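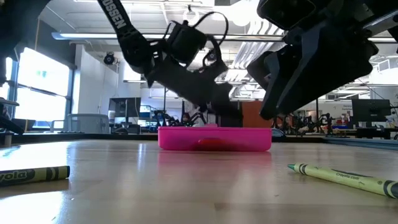
Issue 4, page 1

Plumby Pencil Case: README

Plumby Pencil Case is a set of teleoperated episodes in which a robot is asked to put stationery into a pink plastic pencil box. It was recorded at the Astthorpe lab so that we could stop arguing about fingers. We have not stopped arguing about fingers, but we now do it with data.

What is in it

173 episodes, split by finger set:

gresau_wide: 63 episodes, the stepped fingers from Gresau
mayrhofer_slim: 58 episodes, the Mayrhofer pair
mixed: the remainder, recorded while people were still swapping fingers between runs and writing it down afterwards, or in February, not writing it down at all

Each episode has the fixed camera view, the wrist camera view, joint positions and gripper opening. Video and joint data share a clock. Episodes are capped at 4000 steps, a limit chosen by Kristýna Vaněk after watching one operator chase a crayon for most of an afternoon.

The task

The box and the stationery start on the table. The operator picks up one item at a time and puts it in the deeper half. Closing the lid is optional and is logged under its own flag, lid_attempted. There is also lid_closed. The two columns do not agree as often as we would like.

Crayons are harder than they look. They roll, and the pointed end gives the fingers very little to hold. Pencils behave better if taken near the middle. Pens with clips are a matter of luck, and the clip usually wins.
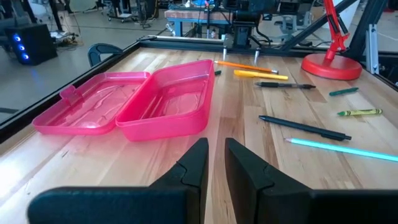 Wrist view: pencil case open, both halves empty, writing things to the right.

Known problems

The case is translucent and shiny. Our depth estimates treat its walls as a suggestion, so please don't use them for anything you care about.

Daylight from the windows was not controlled. Exposure was left on automatic in the early mixed episodes and fixed after that.

The wide fingers hide a fair bit of table from the wrist camera at the moment of grasping. Marcelle Pons considers this a flaw in the fingers. The person who bought the fingers considers it a flaw in the camera mount. Both views are recorded here for completeness.

Labels for crayon colour were typed by hand. "Green", "lime" and "yellowy" may all be the same crayon.

Splits

Use splits/by_finger.txt for comparing grippers. splits/random.txt is there too, but it mixes finger sets and will flatter you.

Changes

2020-09-22: removed duplicate episodes, renamed "gripper_new" to gresau_wide, as it was no longer new.

Questions and corrections to Marcelle - complaints about the splits to Kristýna.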